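Trudwood Butcher-Block Countertop: Review After a Winter and a Spring

Reviewed by Reinaldo Trindade
June 18, 2024

I put the Trudwood top in last November, so it has had seven months of daily use. I paid $371 for one section, delivered. The two other tops I was looking at were the Brillthorpe, which was $900 for the same length, and the Horkby, which was cheaper but only came in one flat color. I wanted stripes. The Trudwood has plenty of them.

What comes in the package

The top arrives wrapped in foam with cardboard on the corners. One of the corner pieces had come off mine in the truck and there was a small dent on the underside. It doesn't show, so I kept it. There is a sheet of instructions, a bag of screws and a sanding pad. Oil is not included. I used the Vieira board oil I already had, three coats, with a day between each. Trudwood says two coats will do, but the surface still looked thirsty after the second.

Installation took me an afternoon. The top is heavy and you need a second person to lift it. Predrill the holes. I skipped that on the first one and the screw head stripped.

Looks

The color varies a lot from plank to plank. Some are pale, some are tan, and a few lean toward orange. The website photos make it look more even than it is, and the oil brings the differences out further. I like it against our dark brown tile with the white grout, but if you want a calm surface, order a sample first. Samples are free and mine came in a week.

The exposed front corner is rounded. I have a narrow kitchen and used to catch my hip on the square corner of the old laminate, so this was one of the main reasons I picked it.
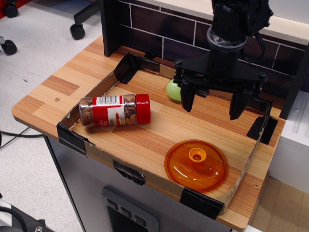
The Trudwood top with a taped cardboard tray, a red-capped spice jar and an orange plastic lid on it.

Daily use

Cardboard, jars and plastic lids slide across it without leaving marks. Metal is another matter. A cast iron pan left a gray ring in January when I set it down with a wet bottom, and I had to sand that spot and oil it again. It took twenty minutes and you can't find the place now. On the laminate I would have been stuck with it.

Coffee wipes up if you get to it the same morning. Turmeric doesn't. I have a yellow smudge by the stove that has faded but is still there. Lime juice sat overnight once and left a lighter patch, and a coat of oil fixed it.

I don't cut on it. The company says you can, but I would still use a board. The wood is softer than I expected and a dropped can left a dent you can feel with a fingernail.

Heat has been fine as long as I use a trivet. The edge nearest the oven has not moved or opened up. There is a hairline gap between two planks toward the back wall that showed up in February, when the air in the house was very dry. It closed again in April. I wrote to the company about it and got an answer in two days – they said to keep up with the oil and send a picture if it came back.

Upkeep

I wipe it with a damp cloth and a little dish soap and dry it after. Oil goes on every six weeks or so. A bottle of the Vieira costs $19 and I am still on my second. If you hate this kind of chore, buy stone or laminate.

Compared with the Brillthorpe

My brother has the Brillthorpe. It is thicker and the planks are better matched, and his has fewer dents after two years. It also came oiled from the factory, which saves a weekend. For a big kitchen that you plan to stay in, I can see paying for it. For one run of counter along a wall, I would buy the Trudwood again.

Good: price, rounded corner, easy to repair, quick customer service.
Not so good: no oil in the box, soft surface, color less even than advertised.

Rating: 4 out of 5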